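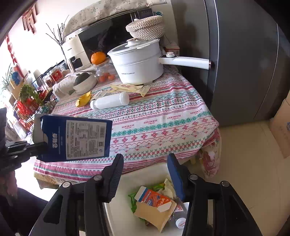
Washing a printed tablecloth before the holidays takes less fuss than you'd think, and I do mine every December (sometimes twice, if there's been gravy!). Shake it outdoors first, then dab any spots with dish soap and leave them for 60 minutes. If your cloth has red bands on white, with lettering like the HANDMADE on this one, wash it alone in cold water the first time, in case the red runs.

Hang it by the short edge, well out of the sun, and iron it on the wrong side while it's still a little damp.

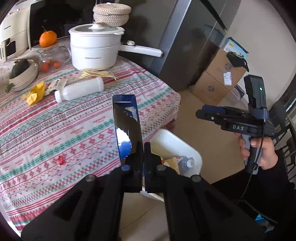
Patterned cloth on a round table.

Store it rolled, and change the roll every 2 months.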